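第三章 入社与第一次配菜：从注册到把菜箱领回家

前两章讲的是怎么跟农户谈、怎么排种植计划，看累了吧？这一章轻松多了，专门写给刚加入Joltdale社区支持农业（下面我就偷懒叫“菜箱计划”）的新成员。我自己当年就是稀里糊涂报了名，第一箱菜领回来，放了三天没动，生菜全蔫了，心疼得不行。所以这一章我尽量写细一点，你跟着一步一步来就好。

本章更新于2021年12月25日。如果你手上打印的是更早的版本，领菜点那一节请以这一版为准，老的领菜点已经停用了。

3.1 开始之前，先准备这几样

一个能收短信的手机号。一个结实的袋子或者折叠箱，纸袋真的不行，菜叶子上带着露水，走到半路就漏底。再准备一块厨房秤，家里没有也没关系，后面用到的地方我会写怎么估。

还有，先跟家里人商量好谁去领。我家第一个月就是我以为他去，他以为我去，最后那箱菜在领菜点过了一夜。

3.2 注册账号

1. 打开Pinen订菜页面，点右上角的“加入”。手机和电脑都能操作，不过我建议用电脑，手机上选份额那一页字太小，我点错过两回。

2. 填手机号，收验证码。验证码两分钟内有效，过期了就点“重发”，别连着点，连点会把号码锁住，要等一阵子才解开。

3. 选份额。分整份和半份两种。一个人住或者两口子都不太爱做饭的，选半份就够了；家里有正长个儿的孩子，直接整份。拿不准就先半份，季中可以往上加，但是不能往下减，这一点一定要记住！

4. 选忌口。最多可以勾两样，勾了的菜会换成同等分量的别的菜。我勾的是苦瓜和茴香，你随意。

5. 确认预付款。半份每季是54份积分，整份翻倍。积分怎么充，看3.3。

注意：忌口保存以后，要到下一次配菜才生效。当周的箱子前一天晚上就装好了，改了也赶不上，别去为难装箱的人。

3.3 充积分

我知道很多人一看“积分”两个字就头大，觉得是什么营销花样。其实就是个记账的办法，农户那边按积分结算，省得每周菜价变一次就要改一次账。

1. 登录以后点“我的账户”，再点“充入”。

2. 选数额。最少一次充20积分，最多一次200积分。新人先把半季的量充进去，吃得惯了再补。

3. 付款完成以后，页面会跳回账户首页。要是没跳，先刷新，千万别马上再付一次。重复付款能退，就是要走人工，挺慢的。

4. 看一眼余额，对上了就行。

小提示：季末没用完的积分会自动转到下一季，不会清零。想退成钱的话，得在三月配菜季结算以前提出来，过了结算就只能转季了。

3.4 选领菜点

目前有两个点可以选，一个在Joltdale老粮站旁边，一个在Villotstead农夫市集的东门。老粮站那边停车方便，但是没有遮雨的地方；市集东门有棚子，可是赶上集日人多得推不动车。我自己在市集领，领完顺便逛一圈，买点豆腐和鸡蛋，蛮开心的。

1. 在账户里点“领取地点”，选一个，点保存。

2. 收到配菜短信以后，记下里面的箱号。箱号每周都换，上周的不能用。

3. 到了现场，先找签到表，在箱号后面打钩，再去拿箱子。顺序别反了，先拿后签特别容易拿错，我就抱走过别人的整份，走到公交站才发现重得不对劲……

4. 菜倒进自己的袋子里，空箱子折平，放回原处。

注意：领取时间截止以后还没领的箱子，会送给附近的社区厨房，积分不退。临时有事的话，前一天中午以前在页面上点“本周暂停”，那一周就不扣了。

3.5 到家以后的二十分钟

这一节是我最想写的！菜箱计划好多人坚持不下来，我觉得多半卡在这儿。箱子一进门就往地上一放，想着晚上再收拾，然后晚上就变成了后天。我现在的习惯是进门先洗手，腾出一块桌面，立马分拣。

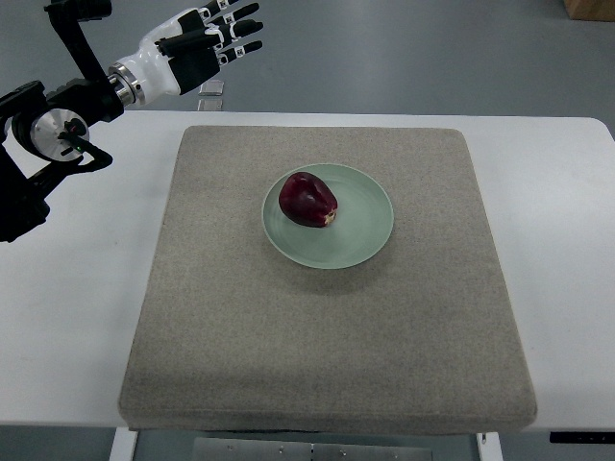
图3-1 桌面、垫子和盘子

1. 把叶菜挑出来。带泥的先别洗，抖一抖就行，洗了反而烂得快。

2. 叶菜用厨房纸包一层，装进保鲜盒或者袋子，口留一条缝，放冰箱下层。

3. 根茎类分两堆。萝卜、胡萝卜把缨子拧掉再放冰箱，缨子会抽走水分，一两天萝卜就软了。土豆和洋葱放阴凉通风的地方，两样要分开，搁一块儿土豆容易发芽。

4. 番茄不进冰箱，蒂朝下摆在台面上，软了的先吃。

5. 水果单独放，特别是苹果。苹果会放出乙烯，旁边的叶菜黄得飞快，我家一把小油菜就是这么牺牲的。

6. 写一张小条贴在冰箱门上，把这周有什么、先吃哪样写下来。别嫌麻烦，贴了以后家里人会自己照着做饭，省了我多少口舌。

小提示：没有厨房秤的话，叶菜用手抓，一大把差不多够两个人炒一盘。这个办法粗是粗了点，用来安排一周的菜够了。

注意：摸着发黏、闻着有酸味的菜不要留着“再看看”。拍张照，当天在页面上点“品质反馈”传上去，积分会补回来。隔天再传就不受理了，规定是死的，我替大家求过情，没成。

3.6 遇到不认识的菜怎么办

一定会遇到的。Tilahun农场喜欢种些稀奇的品种，第一年他们配过一种紫皮的球茎，我抱着它在厨房里转了三圈，最后切丝凉拌，居然很好吃（是紫苤蓝）。

1. 先看配菜单。配菜单跟着箱号短信一起发，点链接就能打开，每样菜后面都有一句吃法。

2. 配菜单上没写清楚的，到留言板上问，记得附照片。照片要拍清楚根和叶子，只拍一坨绿的，大家真的认不出来。

3. 还是不会做，就拿去跟邻居换。成员之间换菜完全可以，领菜点旁边也有交换筐，放一样拿一样就好。
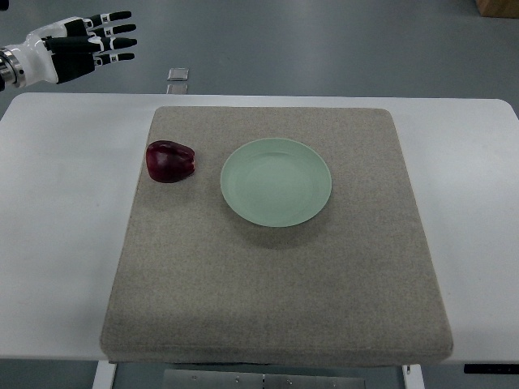
桌上的苹果和盘子

我个人的土办法是，不认识的叶子先焯水尝一口，苦的就配蒜和油，不苦的直接下面条。根茎类就切块炖汤。你要是有更好的做法，务必写到留言板上，我每周都看！

注意：上面这个土办法只适用于箱子里配的菜。田边自己采的野菜不算，不认识的绝对不要往嘴里放。

3.7 常见的几个小毛病

短信没收到：先看垃圾短信。还没有的话，登录账户，首页最上面也会显示箱号，跟短信是一样的。

积分被扣了两次：多半是“加购”没取消。加购勾上以后每周都会自动续，比如鸡蛋和蘑菇，不想要了得自己去取消。我有一回连着吃了一个多月蘑菇，就是这么来的。

箱子里少了一样：先对配菜单，再看看是不是被忌口换掉了。都对不上，就走3.5里说的品质反馈，类别选“缺件”。

领菜点想换：随时能换，换完从下一次配菜开始算。当周的箱子还在原来的点，别跑空。

要搬家了：还在Joltdale和Villotstead一带的，改领菜点就行。搬远了的，可以把剩下的份额转给朋友，在“我的账户”里点“转让”，填对方的手机号，对方确认以后就生效。转让之前记得把自己的加购取消掉，要不然朋友会收到你的蘑菇。

下一章讲下地帮工怎么报名，还有帮工抵积分的算法。要报春季帮工的，先把雨鞋找出来，地里泥比你想的深。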